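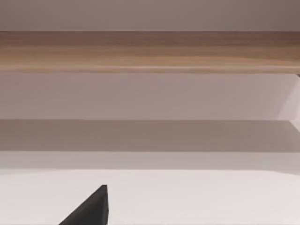
How to Appeal an Eligibility Ruling After a School Transfer

If your child changed high schools and was ruled ineligible to play, you can ask for a review. The steps below follow the process used in the Komberg district. Other districts work in much the same way, but the forms and deadlines differ, so check with your school's athletic office first.

1. Get the ruling in writing

A phone call from a coach is not a ruling. Ask the athletic office for the letter itself. It should name the rule that was applied and the length of the ineligible period. Komberg lists its transfer rules in Section 4 of the student athlete handbook.

2. Check the deadline

The appeal period starts on the date printed on the letter. In Komberg you have 2 weeks. If the letter sat in a mailbox while your family was moving, say so in the appeal, but still file on time.

3. Collect your documents

Most transfer appeals come down to where the family lives and when they moved. Gather:

A signed lease or closing statement for the new address
A utility bill in a parent's name
The withdrawal form from the old school
Custody papers, if the student moved from one parent's home to the other's

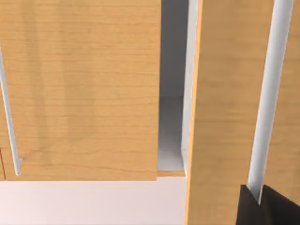
Make copies of everything and keep the originals at home. If the old school is slow to send its part, write to its registrar and attach your dated request to the appeal.

4. Write the letter

Keep it to one page. Give the student's name, grade and sport, the date of the ruling, and the reason for the move. Leave out complaints about playing time or the former coach. A panel may read those as a sign the transfer was made for athletic reasons.

5. File it

Hand the packet in at the front desk of the Astine Building, Room 152, and ask for a stamped copy. Faxed appeals are not accepted. The office closes at 4 p.m.

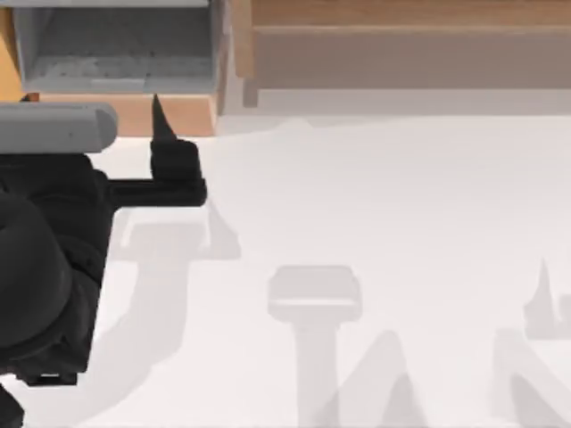
Robot arm with a light gray cylinder lying across the top

6. Go to the hearing

Hearings are short. A parent and the student should both attend. Your child can usually keep practicing with the team while the appeal is open, but may not play in games or scrimmages. Confirm this with the athletic office before the next practice.

The decision comes by mail. If the appeal is denied, the letter will say whether you can take it to the state association.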